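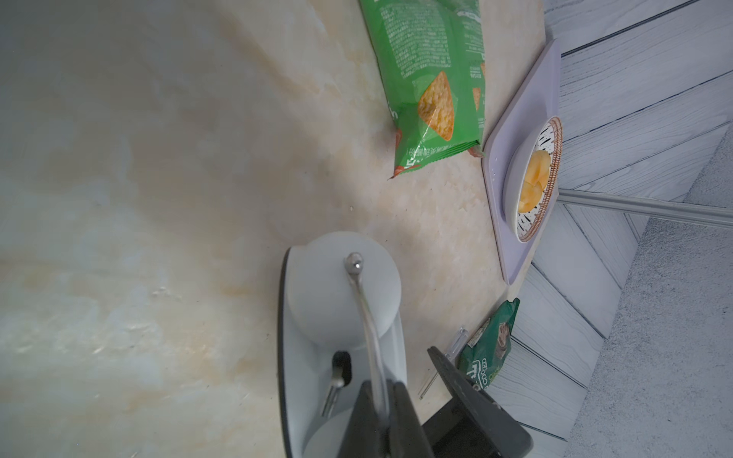 Milomari is a nonprofit organization in the town of Restcombe that helps people find housing and paid work after they leave prison. It was started by Reet Eglītis, a former vocational teacher, and it is known mostly for its kitchen training course and for the shared house it keeps on Mekby Street.

History

Eglītis taught food preparation in a prison school for 13 years. During this time she noticed that many of her students finished the course with good marks but could not get a job interview after release, as they had no address and no recent employer. She left the school and rented a former bakery together with two colleagues. The first group of trainees had six people, and four of them completed the course.

In the beginning the organization offered only training. Housing was added later, when the owner of a boarding house on Mekby Street retired and agreed to lease the building for a low rent. The lease was renewed on January 28, 2019, for a longer period, and the house was repaired in the same year. The bakery ovens were sold to pay for a part of this work.

Programs

The kitchen course lasts 15 weeks. Trainees learn food safety, knife work, stock keeping and the writing of a simple menu. In the last weeks they work paid shifts at local businesses, of which the largest is Jaunzems, a catering company that supplies school and factory canteens in the area. Jaunzems does not promise a permanent position, but it gives each trainee a written reference.

The house on Mekby Street has single rooms and a common kitchen. Residents pay rent according to their income and may stay up to 2 years. They sign a house agreement which covers quiet hours, visitors and cleaning duties. A resident who breaks the agreement is first invited to a meeting, where another resident may also be present — this rule was requested by the residents themselves.

A smaller program helps with documents. Many people leave prison without a valid identity card or a bank account, and the staff go with them to the offices when needed. This service is open also to people who do not live in the house.

Funding

Milomari receives a yearly grant from the town, and the rest of its income comes from donations, rents and catering orders. An open dinner is held every March in the training kitchen. Tickets are sold in advance, and the menu is prepared by the current trainees.

Reception

According to the organization's own records, 806 people have used at least one of its services. It does not publish figures on how many of them returned to prison, and a local newspaper has criticized this. Eglītis answered that former clients are free to lose contact, and that she would not follow them for the sake of a report. Some neighbors on Mekby Street opposed the house when it opened. The town received a petition against it, but the permit was not changed.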